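3.2 Workstations and parts

The machines in this part of the study were desktop workstations retired from office use. The Paquette depot supplied 148 of them, and 126 were complete enough to enter the parts survey. The other units lacked a motherboard or a power supply and went straight to shredding. All cases were opened at the side and laid flat, with the motherboard facing up, before any part was touched.

We sorted the contents of each tower into four groups: expansion cards, memory modules, processors, and drives. These are the parts most often sold on for reuse, and in most towers they can be reached once the side panel is off. Power supplies, fans and cables were weighed together as a fifth group and are not treated further here.

Holding methods differ between makers and between model years. Expansion cards may be held by screws, by a hinged bar, or by plastic clips that press on the slot covers. Drives may be screwed to a cage or carried on plastic rails. We recorded the method for every part, following the coding sheet drawn up by Kawaguchi for the earlier Matia survey.
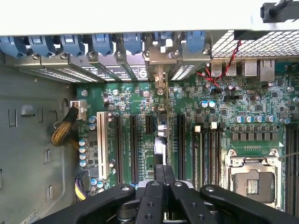
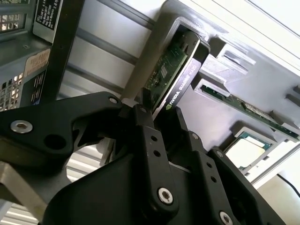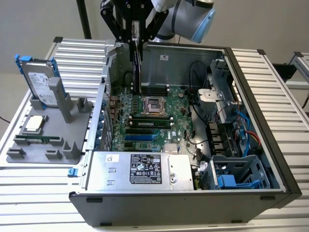
Figure 4. Open desktop computers and their parts. Top: expansion slots with blue plastic retention clips. Middle: an NVIDIA Quadro K420 graphics card in its slot. Bottom: a tower on its side, with a drive, a processor and a memory module in the tray at left.

Across the survey we logged 857 parts in the four main groups. Memory modules were the largest group and drives the second. Parts held only by clips or rails were given code A, parts held by screws code B, and parts with both kinds of holder code C. A card with a clip and a screw was therefore coded C even when the screw was missing, provided the hole for it was present.

Cables caused most of the coding disputes. In some 50 towers at least one cable ran across a card or a memory slot and had to be moved before the part could come out. The Matia sheet has no entry for this, so we added a yes/no field for blocked access. Two coders filled it in separately and settled differences by going back to the machine.

Labels were copied by hand into the Ornano database. Where a label could not be read, the part was entered by type and connector only. Processors were logged after the cooler had been removed and the lid wiped clean, and parts with bent contacts were kept in the count but marked as unfit for resale. The resale values in Section 4 leave these out.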